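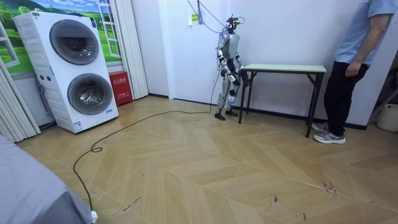

Re: [genealogia-fludurska] Los Tavares de Brirninville, el libro 167 y las grafías

De: Judite Barros
Para: lista genealogia-fludurska
Hora: 23:41

Hola a todos, contesto deprisa que mañana madrugo. Voy por partes al mensaje de Donnie, lo dejo citado porque veo que a varios no os llegó.

Donnie Innes escribió:

> Buenas. Estoy con la rama Tavares que salió de Fludurska y acabó en Brirninville. En el índice de la lista me salen dos Manuel Tavares, uno en el libro 167 como "Manoel Tavares, jornalero" y otro en las listas del puerto como "M. Tavarez, tonelero". Misma edad, mismo nombre de la madre (Inácia). ¿Son el mismo? Yo diría que sí, pero Evander los tiene separados en su árbol y no quiero pisarle el trabajo.
>
> Segunda cosa. He terminado de transcribir 59 páginas del libro de bautismos y no sé en qué formato mandarlas. Las tengo en un documento de texto, con los nombres tal como vienen escritos. ¿Modernizo las grafías o las dejo?
>
> Y tercera: ¿alguien ha conseguido que el Raltico abra los ficheros viejos con las tildes bien? A mí me sale todo con signos raros.
>
> Un saludo,
> Donnie

Lo de los dos Manueles. No los juntes todavía. La edad en las listas del puerto vale lo que vale, la decía el pasajero o el que iba delante en la cola, y redondeaban. El nombre de la madre pesa más, pero Inácia en esa parroquia es como decir María. Tengo anotadas cinco madres Inácia casadas con un Tavares en la misma década, y dos vivían en la misma calle. Lo que de verdad los separa o los une es el padrino. En el 167 el padrino es un tal Bento, molinero, vecino de la Ribeira. Si en el acta de matrimonio de Brirninville aparece un Bento de testigo o un hijo llamado Bento, entonces ya hablamos.

El oficio no me preocupa. Jornalero en el pueblo y tonelero en el puerto es lo normal, el que sabía poner un aro se ponía tonelero porque pagaban mejor. Mi bisabuelo fue cuatro cosas distintas en tres papeles.

Ojo también con el margen. En el libro 167 hay notas marginales de otra mano, tinta más clara, que en la primera pasada no recogimos. Matrimonios casi todas. Rui Antunes fotografió ese libro entero y me dijo que las notas se leen mal en la copia del archivo pero bien en las suyas. Rui, si lees esto, ¿puedes subir los folios de la letra T? Los de la M también si no es mucho lio.

Las grafías. Se dejan. Manoel es Manoel, Tavarez es Tavarez. Lo hablamos hace tiempo y quedó así, aunque veo que en la página de normas pone otra cosa en el apartado de apellidos, habrá que corregirlo. El sistema:

- columna A, lo que pone el papel, con sus errores
- columna B, la forma moderna, para poder buscar
- columna C, dudas. Con interrogante y vuestras iniciales

Abreviaturas desarrolladas entre corchetes en la A, nunca en la B. Fr.co es Fr[ancis]co. M.a es M[ari]a. Si no se lee, tres puntos entre corchetes y adelante, no os quedéis una tarde entera con una palabra, que luego viene otro y la lee de un vistazo porque conoce al cura.

Hablando de curas. El que escribe entre los folios 40 y 88 hace la T igual que la F. De ahí salen los "Favares" que tenemos sueltos por el índice. Yo encontré varios y los pasé a duda, pero seguro que quedan. Si alguno tiene un Favares que no le cuadra con nada, ya sabe por qué.

Donnie, 59 páginas es una barbaridad, gracias. Mándalas como están, en texto. Illia Lysenko las pasa a tabla con su plantilla y a él no le cuesta nada, lo ha hecho ya con los entierros. Con eso pasamos de las 2.000 entradas de bautismos, que cuando empezamos con la primera caja no me lo creía ni yo. Eso sí, pon al principio del documento el folio inicial y el final, y si saltaste alguno por roto, dilo. En los entierros faltaban dos folios sin avisar y estuvimos buscando a una familia entera que estaba justo ahí.

El Raltico. No es el programa, es cómo se guardaron los ficheros. Los viejos van en una codificación anterior. Al importar, en la segunda ventana, hay un desplegable abajo a la derecha que pone "texto de origen", cámbialo a occidental y vuelve a importar. NO lo arregles con buscar y reemplazar, que es lo que hice yo y me cargué todas las eñes. Haz copia antes. Si sigue saliendo mal me mandas el fichero en privado y lo miro el fin de semana.

Evander, para ti: Donnie tiene razón en preguntar antes de tocar, pero me gustaría saber en qué te basaste para separarlos. ¿Tenías algo más que la edad? Me suena que en marzo hablaste de una carta de la familia, con un hermano que se quedó en Fludurska y reclamaba unas tierras. Si la carta nombra a la mujer de Manuel se acabó la discusión. Con que transcribas ese párrafo nos vale, no hace falta la carta entera si hay cosas personales.

Otra cosa que no tiene que ver. El archivo cierra la sala de lectura por la tarde hasta nuevo aviso, solo mañanas, de 9:00 a 13:30. Las peticiones de caja hay que hacerlas el día antes por teléfono, por correo no contestan. Yo tengo pedidas las cajas de notarios, la de Brirninville no, porque está mal catalogada y sale como correspondencia. Si va alguno antes que yo que pregunte por ella en el mostrador y apunte la signatura buena, por favor.

Y contestad debajo o borrad lo que no haga falta, que el último hilo de los Barros llegó a mi buzon con el mismo mensaje citado siete veces.

Me dejo seguro algo. Lo de los testamentos lo contesto en otro correo.

Judite

P.D. Donnie, el Bento de la Ribeira sale también como "Vento". Búscalo con las dos.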